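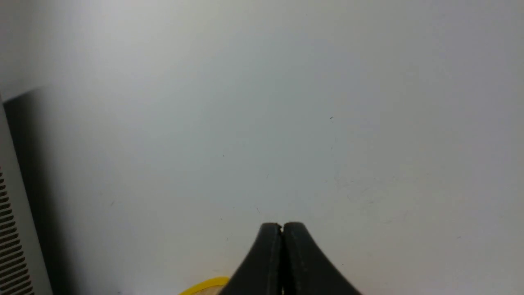
Questions about white table tops

How do I clean the top every day?
Use a soft cloth, warm water and one drop of dish soap. Wipe again with clean water and dry it. Please do not use powder cleaners.

I see small dark specks on my white top. Is it damage?
In most cases it is only dirt. Put a damp cloth on the speck for 2 minutes, then wipe. If you can feel the speck with your fingernail, write to us before you scratch it.

What can I do about gray smudges?
They often come from shoes, bags or the bottom of a pan. Try a white eraser first, with light pressure. For older marks we sell the Natero cleaning paste, item 253. Test it in a corner.

Why does the color look different from one side to the other?
A matte white surface takes the color of the light. Near a window it looks brighter, and in shade it can look a little gray. Turn on the ceiling lamp in the evening and compare again.

Can I put a hot pot on it?
No. Please use a trivet.

Do the tops from the Ovenden and Ragab series need different care?
No, the care is the same for both.

Can I order only a new top?
Yes. Tell us the series and the length of your table. A top costs $59 to ship from our Urnthorpe warehouse, and pickup is free. Orders placed in September may need one more week.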